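3.2 Collection of demonstrations

All demonstrations were recorded at the Drastitz site on the Muver bench, a two-arm station with a flat white tabletop. Each arm carries a two-finger gripper. The operator drives both arms at once through a pair of hand controllers, and the joint positions, gripper openings and camera streams are written to a single log. A chest-height camera supplies the main view used in training (Figure 2).

We recorded 141 episodes of the block handover task. In each one, the right arm picks up a small wooden block from the table, carries it to the middle of the workspace, and passes it to the left arm. The left arm then sets it down on its own side. Start positions of the block were drawn at random before each episode and shown to the operator on a side monitor. Other small objects were left on the table at positions that were not controlled, so that the policy would not learn to treat every object as a target.
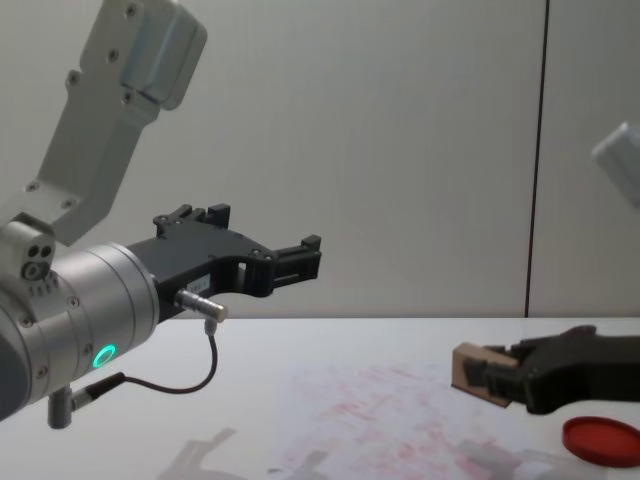 Figure 2. Block handover task, chest-height view. The right gripper holds the block at the table surface; the left gripper is open.

Episodes were limited to 90 seconds. An episode that ran over the limit was stopped and stored with a timeout flag. Operators were told to keep the waiting gripper open until the block had cleared the table, but were otherwise free to choose their own path and speed. This produced two clear styles of handover. One operator brought the arms together low over the table, while the other lifted the block well above it before the transfer. We kept both styles in the training set and did not label them.

After recording, each log was reviewed by Gyula Dudás and Miklós Dobos, working separately. A log was accepted only if both reviewers marked the handover as complete and found no gap in the camera stream. Of the 141 episodes, 71 came from the first operator. The reviewers disagreed on 3 logs - in each case over whether the block had been released or dropped - and these were removed.

The accepted logs were then trimmed with the Vida toolkit. Idle time at the start of an episode was cut at the first commanded motion of either arm. Pauses in the middle of an episode were kept, as they often occur just before contact and carry information on timing. Gripper commands were stored as continuous values; an earlier version of the set, collected in May, used a binary open or close signal and is not included in the results of Section 4.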